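Preguntas frecuentes - Alquiler de pisos amueblados Tavon

Actualizado: 2019-09-11

¿Cuánto dura el contrato mínimo?
2 meses. Menos no. Para estancias más largas, preguntar precio, suele bajar.

¿Qué fianza se paga?
Una mensualidad. Se devuelve por transferencia cuando Touran Akbari haya revisado el piso y las llaves estén en la oficina. Si faltan llaves, se descuentan 73 euros por juego.

¿Los gastos van incluidos?
Agua y comunidad sí. Luz e internet no, salvo en el edificio Gresus, que va todo junto en el recibo.

¿Puedo traer mis muebles?
Sí, pero avisando antes. Lo que ya está en el piso no se saca al trastero sin permiso por escrito. Tampoco se deja en el rellano, por favor.

¿Se puede pintar?
Colores claros, sí. Mandad la referencia del color a Henrik Pfeiffer y esperad respuesta. Pintar sin avisar = se cobra el repintado entero, 273 euros por habitación.

¿Cómo vienen los dormitorios?
Depende del piso. El inventario va en el anexo del contrato, leedlo antes de firmar. Ropa de cama aparte. 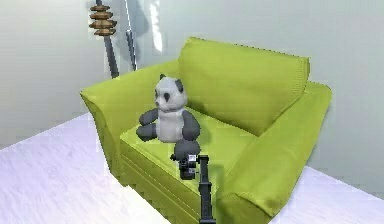
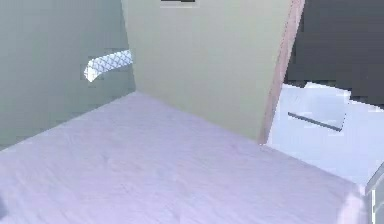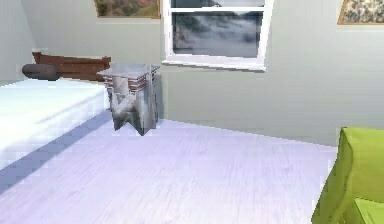
Paredes claras, tonos suaves. Imágenes generadas por ordenador.

¿Admitís mascotas?
Gatos sí. Perros, en Gresus y solo plantas bajas. Hay que decirlo en la solicitud, no el dia de la entrada.

¿Qué documentos hacen falta?
DNI o pasaporte, dos últimas nóminas o contrato de trabajo. Estudiantes: matrícula y un avalista. Fotos del móvil valen si se leen bien - las borrosas se devuelven.

¿Y si se estropea algo?
Formulario de averías en la web, con el número de piso. Fugas de agua: llamar directamente, a cualquier hora. Bombillas y pilas son cosa del inqulino.

¿Puedo irme antes?
Con 30 días de preaviso, por escrito. Por teléfono no cuenta. En enero la oficina abre solo por las mañanas, tenedlo en cuenta para entregar llaves.

¿Se puede subarrendar?
No.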